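We left the car park at Noltov a little after eight, still brushing crumbs off our coats, and I must say the welcome at the Driltura open day was as kind as any I have had from people hoping to sell me something. There was coffee, there was a very good apricot cake, and there was a talk in the old canteen that ran well past its slot because everyone kept putting their hand up. I had gone with one question from our own planning round – could two small arms take on the packing of takeaway orders at our Cloutier site, and what would we need to put aside for them – and I came home with a notebook full of scribbles, which I have tried to put in some sort of order. 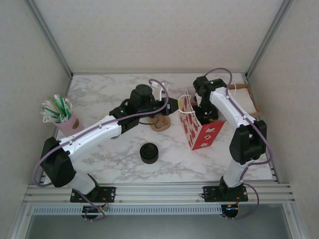
Catering Operations and Equipment Planning Group

The demonstration bench was the part I had most wanted to see, and I stood at it far longer than was polite. What struck me was how much of the thing is plain framework. Both arms sit on one metal rail along the front of the table, with walls round the other three sides, and when I asked about price I was told (very patiently, I was not the first) that the arms are quoted on one sheet and everything that holds them up on another. Please do remember that when quotes come in! Our draft budget from January had a single line for "robots", and that will have to be split into arms, grippers, framework, wiring, installation and training, with a little left over for the things we forget.

We then had a long wander through the stores, where I got talking to two people from a bakery who had put in a similar cell from Ornetti. They were generous with their advice. Their strongest point was to budget for consumables during setting up, because you get through a great deal of stock while everything is being adjusted. They had set aside 300 cups and had to send out for more before the second week was over.

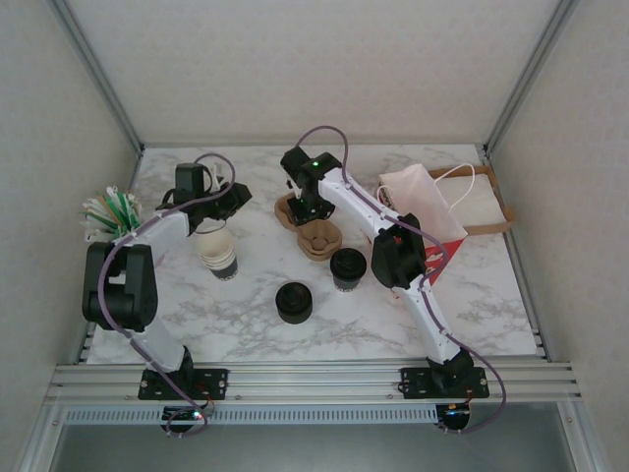

Our own order is a fairly modest one on paper, two arms for one packing station, and my worry has always been the variety of what goes across the counter. I had half expected the demonstration to stick to neat boxes, so I was pleased to find stacked paper cups, lidded cups, straws, pulp carriers and paper bags all on the same table, much as they turn up on ours on a busy lunchtime. I have asked for a trial with our own packaging before we sign anything, and Driltura seemed quite happy with the idea. The wait for delivery is 19 weeks from order, so if we want to be ready for the new term we shall need to decide quite soon.

Floor space deserves a paragraph to itself. We have measured the corner by the cold store, and it would leave 80 centimetres for people to get by, which feels tight with a trolley. I would like us to tape it out on the floor and live with it for a few days before anybody moves a socket. 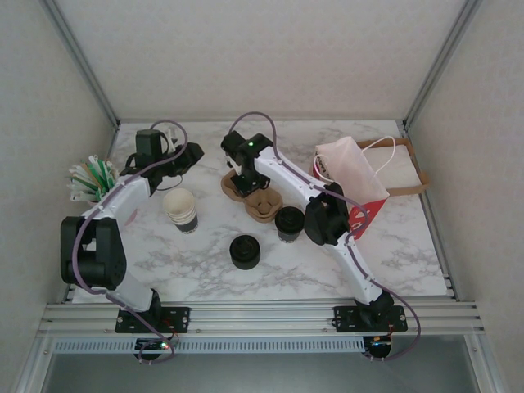

Issue 6

After lunch (soup, and more of that cake) came the session on running costs, and I wish I had sat nearer the front. The gist was that a service contract can be taken by the year or left off altogether, and that those who leave it off should keep spare gripper parts on the shelf. I lean towards taking the contract for the first year and looking at it again once our own staff have found their feet. Training is charged per visit, so it makes sense to get both shifts in together if the rota will stand it.

Still to do: a revised budget sheet, a box of our packaging sent over to Noltov for the trial, and a second quote from Ornetti so that we have something to compare. If anyone would like to see the brochures they are in the blue folder in the Cloutier office, along with the parking permit, which I forgot to hand back.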